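From: Alfredo Baluyot
To: Rosudwood Neighbors list
Date: Sep 3, 2018
Subject: Re: [rosudwood] Potluck sign-up, again

> I still think the sign-up sheet is overkill. We are grown
> adults. People will bring what they bring, and it evens out.
> It evened out when we lived over in Ustside and there were
> twice as many of us. Can we please just pick a time and stop
> sending spreadsheets?
>
> Also does anyone still have my big ladle?

I would like to believe that it evens out. I was raised to believe it. Then I went to the December potluck, where I ate pasta salad, a second pasta salad, and something in foil that its owner introduced as "sort of a pasta thing." There were 21 households on the list and 2 main dishes without noodles in them, and one of those was my own chili, so I take no comfort from it.

The sheet has five columns. Name, dish, does it need the oven, does it have nuts, are you bringing something to serve it with. You can fill it in while the kettle boils. Those of you who wrote to me off-list to say it felt like filing taxes, I have taken out the column for square footage of table space. I stand by it in principle.

The oven question is the one I won't give up. The hall has a single oven and it runs hot at the back and hardly at all at the front. Last time we had three casseroles in a line for it at six o'clock, and the Halilović tray of stuffed peppers, which everyone was waiting for, went in last and came out after half the kids had gone home. If your dish can be eaten cold, please say so. If it can be heated at home and carried over in a towel, even better, and I will personally hold the door.

On plates: we are not buying the paper ones again. We spent 75 dollars on them and they folded under anything with gravy. Bring your own plate and fork, and put your name on a bit of tape on the bottom. Serving dishes too. I have a box in my hallway with four lids that fit nothing, and I am not running a museum.

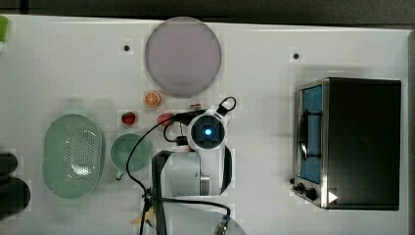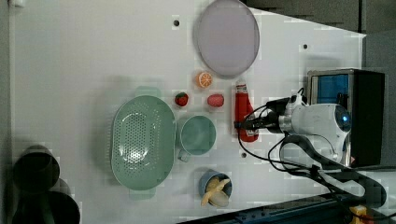
Alfredo Baluyot

Fruit is wide open, by the way. Not one person has signed up for it, and we have five desserts. A bowl of cut oranges is a perfectly respectable contribution and you can make it in your socks. Strawberries if you find decent ones. Please rinse them before you come, as the hall sink has one working tap and I'd like it kept for coffee.

Time: doors at five, food at half past. I know some of you want six. The Drerkodia Street people want four thirty on account of the babies. Five thirty makes everybody slightly unhappy and I have stopped looking for anything better.

Parking is the same mess as always. Don't use the spaces behind the pharmacy, they tow.

As for the ladle, I have a ladle. It has a wooden handle with a burn on one side. I had been assuming it was mine since about Easter, but I'm willing to hear arguments. I'll bring it along and whoever can describe the other side of the handle may take it home.

The sheet is still where it was. The link in my last message works, I tried it twice. Rows left blank will be put down as pasta salad.

Alfredo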